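Stuck in the Skoltdale mines, can't find the third lantern

Posted in Adventure Games > Riedl and the Hollow Crown

Hi all, hoping someone can put me out of my misery. I'm playing the old PC version and I've got two of the three lanterns, but the lift won't budge without the last one. I've been up and down the east tunnels for over 24 minutes tonight and all I've found is bats. My walkthrough says "behind the waterfall", but there's no waterfall on my map! Have I missed a chapter? I'm on 169 gems if that makes any difference.
mossybiscuit

Fabian Bühler
The waterfall only shows up once you've spoken to the miller in Sollton, so you'll need to trek back (sorry). Ask him about the river, then say yes when he wants the sluice opened. Go back in by the west gate, keep left past the broken cart and jump through the water at the end. The lantern's on a ledge.

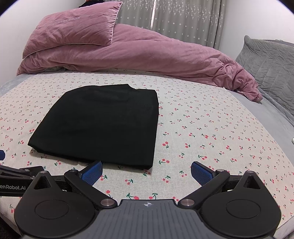 Save before you jump, by the way. I fell three times and had to do the whole cart bit again, and I said some words my nan wouldn't like. You'll want 32 gems for the ferryman as well, so don't blow the lot on potions in Sollton like I did.

tanglefoot88
just buy it off the trader?? think it was 500 gems. might only be the console one though, I played it years ago

mossybiscuit
Miller did the trick, thank you Fabian! Lift's working and now there's a giant mole chasing me.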